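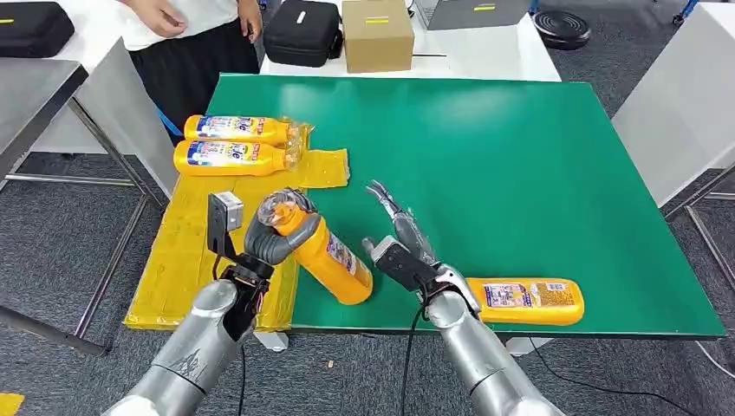

Left gripper on the yellow bottle, right one open over the green board.

February 6, 2024

Spent most of the day on the Salen cove page for the travel guide, and it's finally starting to read like a place you'd want to go! Ecaterina Husar sent back her notes on the walk down from Hodoroagă (bless her, she even timed the steep bit) and she makes it 227 steps from the chapel to the pebbles, so I've dropped my old "roughly 100" – I must have been thinking of the north path.

Parking is still a muddle. Zultia has it as free until April, the sign at the top of the lane says otherwise, and I'd like to ring them before we print anything. I also moved the swimming note up to paragraph 2, so people see the bit about the current first.

Still to do: the bus times from Sendar, and a kinder word for the café.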